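**Taping out positions on a black table – marks lifting, and what to do about the seam**

Posted in: Benches, Tables and Surfaces

---

**ustyna_a**

I have a black table I use for small things, and I mark it out with yellow tape. There's a square for where an item has to end up, and a few short pieces for where it starts. The item in question at the moment is a plug-in charger, white with a dark blue top. It has to start from the same spot every time or there's no point doing it.

Two problems.

1. The tape corners lift after a day or so. I've been overlapping the strips at the corners and the overlap is always the bit that goes first. I've used Menda yellow masking tape so far, the 9 mm, bought from Cloutier by the box.

2. The top is made of two panels and there's a seam between them, running front to back. I keep the square on one side of it and the small marks on the other. If I want a bigger square I'll have to cross it, and I don't know if tape over a seam is asking for trouble.

The black sheet at the back is held on with clamps and I'm happy enough with that, but I'll listen if anyone thinks it's wrong.

Ustyna Antoniuk

---

**plankton9**

Masking tape is meant to come off. It will lift. Use vinyl floor marking tape or electrical tape and stop buying masking tape by the box.

---

**Hobbs_End**

Disagree with that for anything you might want to shift. Electrical tape creeps when it gets warm, and when you peel it you get a black or yellow line of gum that takes white spirit to get off. On a black top you will see every bit of it. I had a bench like that for years.

Ustyna, what are you wiping it down with beforehand? If it's a spray polish, stop. No tape sticks to polish.

---

**ustyna_a**

I use Omance surface spray and a cloth. It doesn't say polish on the bottle but it does leave a bit of a shine. I'll try a go without it.

---

**Hobbs_End**

That'll be it then. Washing-up liquid in warm water, rinse, dry it properly, leave it half an hour. Then tape.

---

**terracotta**

How big is the square? And can you put up a few photos? I'm trying to work out if you need tape at all. For small stuff I do a thin line with a paint pen and it stays put for months.

---

**ustyna_a**

275 mm a side is what I'm planning for the bigger one. I don't want paint because I change the layout too often.

Photos:

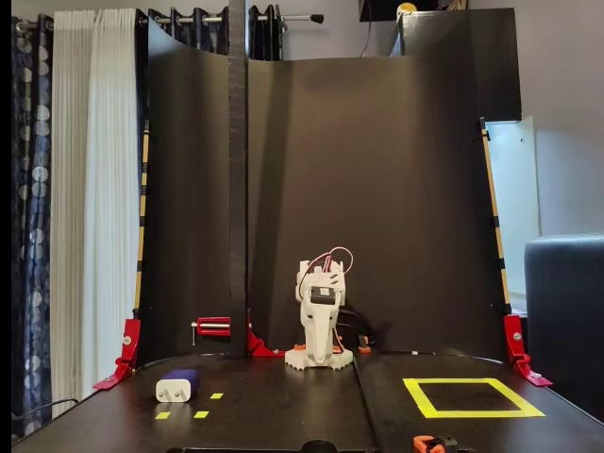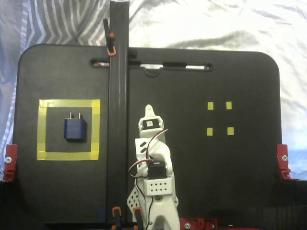
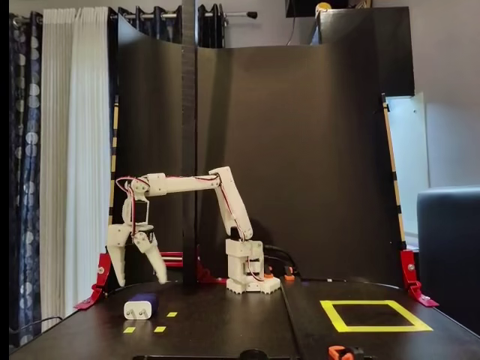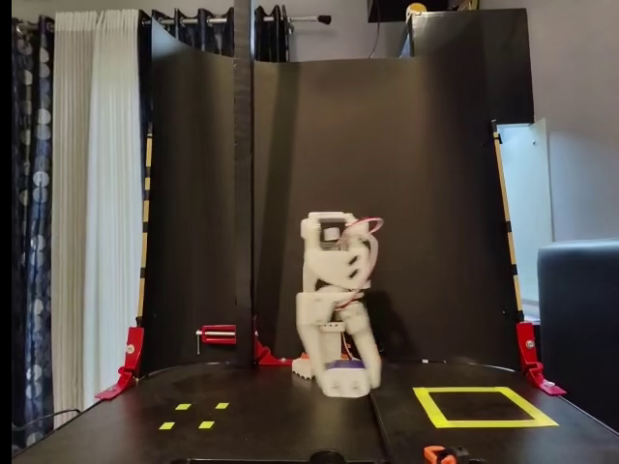
I do the little marks by tearing a long strip into pieces, which is quick but leaves ragged ends, and I suspect the ragged ends are part of why they come up. A knife and a steel rule would be neater. I tried scissors and the tape stuck to the blades.

The other thing I should have said is that I can't use anything taller than tape. No stops, no strips of wood, no beading. The charger has to be able to slide over the line if it's put down badly.

---

**terracotta**

OK, so paint is out. In that case cut the pieces with a knife, yes. Lay the strip on a spare bit of glass or an old tile, cut it there, then lift each piece off with the tip of the blade. Try not to touch the sticky side. Skin oil is as bad as polish.

For the corners of the square I wouldn't overlap. Butt them. Lay the first strip long, lay the second strip long over it, cut through both at 45 degrees, peel away the two waste bits and press down. Same as wallpaper borders, if anyone remembers those.

---

**plankton9**

Don't cut through two layers on a black top. You'll score it and the score will show up pale. I can't believe that's being recommended.

---

**terracotta**

You use a light hand and a new blade. It's paper tape, there's hardly anything to cut.

---

**plankton9**

And one time in ten you press too hard and you've got a mark on the table for good.

---

**Hobbs_End**

You can slip a bit of thin card under the corner while you cut and pull it out after. That keeps both of you happy.

About the seam. I'd leave it alone as long as you can. Tape across a joint is fine on day one. Then the two panels move a bit against each other, the tape stretches or tears along the line, and dust gets in underneath. If you can turn the layout so the big square fits on one panel, do that. How wide are the panels?

---

**ustyna_a**

500 each, so 1000 across the pair. There's room for 275 on one side, it just sits closer to the edge than I'd like, and there's a clamp on the front edge that gets in the way of my sleeve.

---

**Hobbs_End**

Move the clamp then. Or swap it for a smaller one. 275 on a 500 panel leaves you plenty if you centre it.

---

**gravel_pit_lane**

Late 50s, been fixing tables all my life, so take this for what it's worth. If the panels are moving, the problem is under the table. Turn it over and look at how they're held. If it's only screws through from below, add a flat plate across the joint with two screws in each side. After that you can tape over the seam as much as you like.

We have a table at Gravel that was done this way, two tops joined with steel plates, and you can't feel the joint with a fingernail. It gets used every day.

---

**ustyna_a**

I can feel the joint with a fingernail on mine, but only at one end. I'll look underneath. I'd rather not turn it over with everything clamped to it, so it'll be me lying on the floor with a torch.

---

**plankton9**

Back to the sheet behind. You said you'd listen. I think bare metal on a matt black sheet is a mistake. It'll bruise, and bruises on matt show up shiny. Put a scrap of leather or a bit of cardboard under each jaw.

---

**ustyna_a**

Fair. The bottom corners are where I've noticed it, and it's only low down. I've got some old felt furniture pads I could cut up for that.

---

**Hobbs_End**

Felt compresses and then the clamp works loose. Card is better. Cereal box, doubled over.

---

**plankton9**

Leather is better than either.

---

**minty_bodger**

Different question on the same subject. How do you keep the dust off? I had a matt black top for photographing china to sell and I gave up on it. Every speck showed. I went to grey and it's been far less bother.

---

**ustyna_a**

A lint roller before I start and then a dry microfibre cloth if there's anything left. It does show everything. I've thought about grey, but yellow tape on grey doesn't stand out as well, and I need to see the lines from the other side of the room.

---

**minty_bodger**

Do you roll over the tape as well? I'd have thought a lint roller would pull it straight up.

---

**ustyna_a**

Yes I do, and now you've said it I feel a bit daft. That might be half my problem.

---

**Hobbs_End**

Ha. Stop doing that.

---

**ustyna_a**

Right, update. Washed the top with washing-up liquid as suggested, no Omance this time, left it to dry while I had lunch. Cut the small marks with a knife on a tile. For the square I used terracotta's corners with Hobbs_End's bit of card underneath, and there's no score on the table that I can find. Lint roller stays away from the tape.

It's been four days and one corner has a tiny lift, the one nearest where I rest my arm. The rest is flat.

I had a look underneath and the panels are held with screws from below, as gravel_pit_lane guessed. One was loose. Tightened it and the joint is better at the bad end, though I can still find it with a nail. I've put flat plates on the list for September and I'll keep the square on one panel until then.

---

**gravel_pit_lane**

Get the plates with countersunk holes. And check the length of your screws before you drive them in – a screw tip coming up through a black top is a sorry sight.

---

**plankton9**

Still say vinyl tape.

---

**terracotta**

Ustyna, for the corner by your arm, rub it down with the back of a spoon. Heavy pressure, from the middle out to the end. I do all of mine like that now.

---

**ustyna_a**

Will try the spoon. I've nearly finished the box of Menda, so I might get one roll of vinyl from Cloutier after all and do half the marks in each, then see which come up first.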